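I've been following Norbert Urban since he had 378 subscribers, and most of those were his cousins, so please forgive me if I get a bit giddy. His channel, Futa, where he plays board games against his nan and nearly always loses, has just been signed by Osureo, the video network run by Natália Malý. It's a two-year deal with 100 new episodes in it, which is a lot of losing!

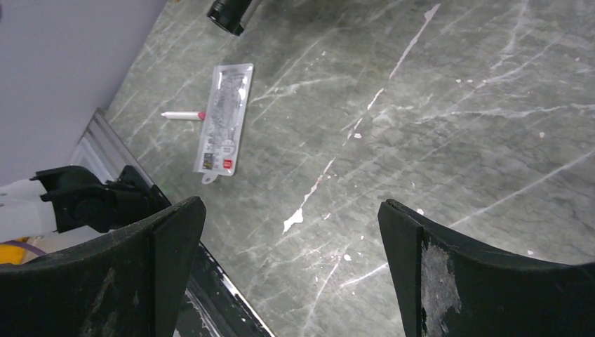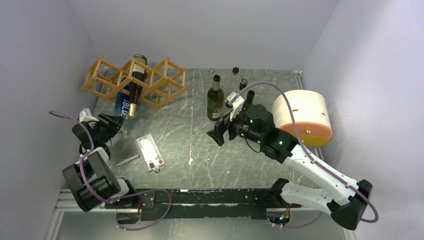 The money hasn't been made public, and when I rang Osureo on 8 May 2019 they politely wouldn't budge. What I did get out of Norbert is that he's leaving his job at a tyre shop in October and that Nan gets an equal share, plus a say over which adverts go in (she has already turned down a betting site, good for her). She wants a bigger set too, with somewhere to put the prizes, and having looked at that wooden wine rack with the diamond-shaped cubbies and a dark bottle lying in it, I'd say one of those would do nicely for a channel where the winner usually goes home with a red. Filming moves from her kitchen to a proper studio in Stomport over the summer.

I did wonder if the fans would grumble, and a few have. There were 484 comments under the announcement when I last looked, and the top one, from fellow YouTuber Radek Michalík, just says "keep the kitchen clock". Norbert tells me the clock is coming with them. The first of the new episodes is a rematch at dominoes, and my money's on Nan.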